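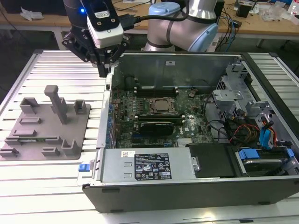
2018년 3월 5일

플래너 교체 건, 본체 분해 셀

Plidis로 바꾸고 나서 접근 경로 성공률이 78퍼센트라는 숫자가 주간 공유 문서에 올라가 있다. 오전 내내 그 숫자의 출처를 찾았다. 로그를 열어 보니 플래너가 "경로 있음"을 반환한 비율이고, 그리퍼가 실제로 목표 자세에 도달한 비율은 따로 세지 않고 있었다. 두 가지를 같은 이름으로 부르면 안 된다. 스크립트에서 success를 plan_found로 바꾸고, 도달 여부는 reached로 새 필드를 만들었다. 예전 로그에는 reached가 없으니 소급 계산은 못 한다. 공유 문서의 숫자는 지우지 말고 옆에 plan_found라고만 적어 둘 것.

인식 쪽

Ostosero가 내놓는 본체 자세부터 다시 봤다. 옆판 뗀 타워를 눕혀 놓고 내부를 위로 향하게 한 상태, 목표는 메모리 슬롯과 파란 SATA 케이블 쪽. 케이스 외곽만 맞추면 자세는 잘 나온다. 문제는 안쪽이다. 전원공급장치 윗면하고 CPU 히트스프레더가 둘 다 은색이라 점이 비거나 튄다. 슬롯 홈이 난 알루미늄 작업대도 반사가 있어서 바닥 평면 추정이 매번 조금씩 다르게 기운다. 평면이 기울면 그 위에 얹힌 모든 게 같이 기우는데, 정합 점수는 여전히 좋게 나온다. 이 점수를 나는 이제 믿지 않는다.

임시 조치: 평면 추정을 끄고 작업대 높이를 캘리브레이션 파일에서 고정값으로 읽게 했다. 보기 싫은 방법이지만 결과가 반복된다. Frauke Kramer는 이렇게 하면 작업대를 움직일 때마다 사고가 난다고 반대했다. 맞는 말이다. 그래서 시작할 때 고정값과 추정값을 비교해서 차이가 크면 멈추는 검사를 넣기로 했다. 임계값은 아직 못 정했다. 추정값 자체가 흔들리니 뭘 기준으로 잡아도 근거가 약하다.

파지 후보

후보 생성기가 한 번에 1,290개를 뱉는다. 많아서 좋다고들 하는데 목록을 직접 넘겨 보면 상당수가 같은 자리에서 손목만 조금씩 돌린 것들이다. 중복 제거를 자세 거리 기준으로 걸었더니 목록이 확 줄었고, 줄인 뒤에도 선택되는 1순위 후보는 바뀌지 않았다. 다만 본체 한 대, 한 방향에서 해 본 결과다. 다른 케이스로 돌려 보기 전에는 기본값으로 넣지 않는다.

더 신경 쓰이는 건 점수 함수. 드라이브 케이지 근처 후보가 유난히 점수가 높다. 모서리가 많아서 접촉면으로 잡히는 모양인데, 거기는 전원선 다발이 지나간다. 충돌 모델에 케이블이 아예 없으니 플래너 입장에서는 빈 공간이다. 케이블을 두꺼운 상자로 감싸서 넣어 봤더니 이번에는 케이지 쪽으로 들어가는 경로가 전부 사라졌다. 상자를 얇게 하면 경로가 돌아온다. 상자 두께로 성공률을 조절할 수 있다는 뜻이니 누가 숫자를 가져오면 두께부터 물어볼 것.

플래너

샘플 상한을 3,000으로 올려 둔 커밋이 있었다. 메시지는 "안정성 개선". 커밋 전후로 같은 시작점, 같은 목표, 같은 난수 시드로 돌려 비교했다. 쉬운 목표는 원래 상한 근처에도 안 가고, 케이스 뒷벽 안쪽처럼 좁은 목표는 상한까지 다 쓰고 실패한다. 중간이 별로 없다. 늘어난 건 실패할 때 기다리는 시간뿐인 것 같은데, 시드를 더 바꿔 보기 전에는 단정 안 함. 일단 되돌리지 않고 설정 파일로 뺐다.

경로 평활화도 의심스럽다. 평활화 전 경로는 충돌 검사를 통과하는데, 평활화 후에는 검사를 다시 하지 않고 바로 제어기로 넘긴다. 코드에 주석으로 "will check later"라고만 되어 있음. 재검사를 넣었더니 전원공급장치 모서리를 스치는 경로가 바로 걸렸다. 이건 오늘 병합함. 리뷰는 Frauke가 봤다.

손목 케이블

손목에서 나가는 검은 케이블은 로봇 모델에 없다. 관절 한계를 좁혀서 흉내만 내고 있다. 손목을 많이 돌리는 후보를 골랐을 때 여유가 얼마나 남는지는 계산으로 나오지 않으니, 당분간 손목 회전에 비용을 더 준다. 비용 가중치는 감으로 넣었다. 감으로 넣었다고 설정 파일에도 써 두었다.

제어기 타임아웃

접촉 대기 타임아웃이 300 ms인데 어디서 온 값인지 아무 기록이 없다. Stöcker 쪽에 메일로 물었더니 답이 "권장값"이었다. 무엇을 기준으로 한 권장인지 다시 물어 놓았다. 답이 올 때까지 값은 그대로 두고, 타임아웃이 날 때 힘 센서 값과 명령 속도를 같이 저장하게만 해 놨다. 지금은 타임아웃이 나면 그냥 "contact"로 처리된다. 아무것도 안 닿았는데 닿았다고 적히는 경로가 있다는 얘기다. timeout 상태를 따로 분리해야 함.

기록

Notex에 실행마다 붙는 메타데이터에 인식 모듈 버전이 빠져 있다. 플래너 버전은 있다. 그러니 지난 실행들끼리 비교해서 플래너가 나아졌다고 말하려면, 그사이에 인식이 안 바뀌었다고 가정해야 한다. 바뀌었다. 내가 바꿨다. 커밋 해시를 둘 다 넣도록 고쳤고, 작업 트리에 수정이 남아 있으면 dirty 표시가 붙는다. dirty 상태로 돌린 실행은 표에 올리지 말 것.

왼쪽 회색 출력물 고정판 데이터는 본체 데이터와 태그가 같다. 합쳐서 평균 내면 본체 쪽 실패가 묻힌다. 태그 분리 요청함.

남은 일
- reached 필드로 처음부터 다시 측정. 본체만, 고정판 제외
- 평면 검사 임계값 정하기 (Frauke와 이견 있음)
- 중복 제거한 후보 목록을 다른 케이스에서 확인
- timeout과 contact 분리
- 케이블 상자 두께를 실행 기록에 남기기
- Stöcker 답변 확인

5월 시연 얘기가 벌써 나오는데 reached 값이 하나도 없는 상태에서는 어떤 동작을 보여 줄지도 못 정한다. 측정부터 하고 회신하겠다고 답했다.

덧붙임, 퇴근 전: 재검사를 넣은 뒤로 한 번 돌릴 때 계획 시간이 눈에 띄게 늘었다. Frauke가 검사 간격을 넓히자고 했는데, 넓히면 오늘 걸린 모서리가 다시 빠져나갈 수 있다. 내일 간격별로 같은 경로를 넣어 보고 정한다.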